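Lastov stopovers: luggage, tickets and timing from September

2021-07-17

Members who break a longer rail trip at Lastov will find several changes to the stopover arrangements from September. The notes below replace the section in the spring newsletter. They assume an arrival by train, a half-day on foot and by tram, and a departure the same evening from the same station.

Luggage. The staffed baggage counter in the east hall closes at the end of August. It is replaced by self-service lockers on the lower level, next to the bus exit. There are two sizes. The small locker takes a cabin bag and a daypack. The large one takes a full-size suitcase if it is stood on end, but not a suitcase and a stroller together. Payment is by card only, and the locker prints a slip with a door code. Keep the slip, as the code is not sent by phone. Items over 28 kg are not accepted at all, and the old counter's practice of taking bicycles has ended with no replacement.

Trams. Kubiak, the tram operator, has withdrawn the single paper ticket. Visitors now need either a day pass or a Skiltance card, which is sold from the machines on the platforms and can be shared by two people traveling together. For a half-day visit with more than two rides the day pass is cheaper. It runs from first use until midnight, so it also covers the return to the station. Tap on at every boarding, including transfers. An untapped pass is treated as no pass, and inspectors do not make an exception for visitors.

Line 13 is still the one to use for the upper town. It leaves from the stop across the square from the main entrance, and the ride to the fortress gate takes 28 minutes. The stop outside the entrance itself serves the opposite direction. Konrad Sikora made the trip in June and reports that the signs at the two stops have not been corrected, so check the destination shown on the front of the tram.

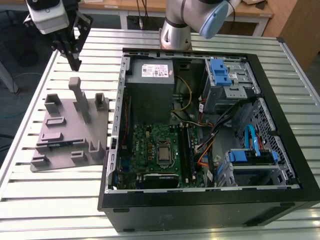
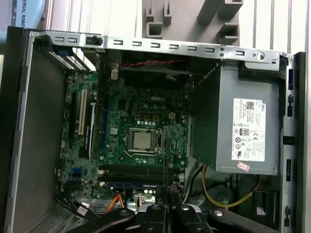

Fortress and walls. Entry is now by timed slot. Each slot admits 200 people, and in good weather the early afternoon slots are full by late morning. Book before leaving home if the train is reliable, and at the station kiosk on arrival if it is not, as slots cannot be moved once paid for. The wall walk is one-way, starting at the north tower. It has steps at both ends and no lift. Allow 30 minutes for the wall and the same again for the courtyard rooms. The cistern is closed for repairs and will stay closed through the fall.

Walking down. The footpath from the fortress to the river market is open again after last winter's slip. The surface is loose gravel on the upper part and paved below the chapel. Nikola Pietrzak walked it with a small group and recommends shoes with some grip – the drainage channels cut across the path and are easy to miss in low light. Those who prefer not to walk can take the tram back down and change at the bridge.

Food. The market hall closes in mid-afternoon, earlier than the posted hours suggest. The cafes on the station side of the river stay open into the evening and most have a set menu.

Getting back. The last comfortable connection is the tram that leaves the bridge one hour before the evening express. The one after it also meets the train on paper, but it leaves no time to go down to the lockers and come back up to the platforms. The lift between the two levels is slow and is shared with the bus exit.

The Vudcombe group will use this plan for its own trip in September. Members joining that trip do not need to book a fortress slot themselves, but they do need their own tram pass. Corrections to any of the above should reach the newsletter desk before the next issue closes.

Contact the newsletter desk | © 2021 Vudcombe Travel Circle | Back to top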